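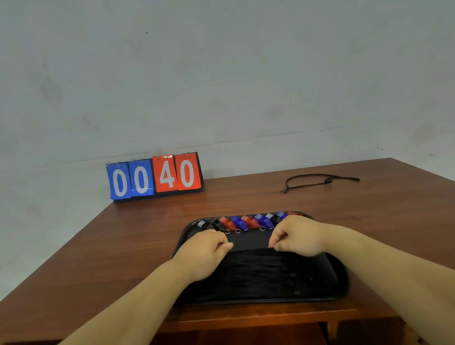
Flip scoreboard on a wooden table

How to check the wording on a museum label

Local history displays repeat each other. The Stostbridge museum gave one founding story for 21 years before anyone asked where it came from.

1. Copy the claim word for word.
2. Look for a source. "Tradition says" doesn't count.
3. Check the figures. I'm wary of 200 marchers in one panel and 300 in the next.
4. Email the museum and ask for the record. Radebe answered me in June. Rurnitz sent a brochure.

If the reply only cites another label, go back to step 2.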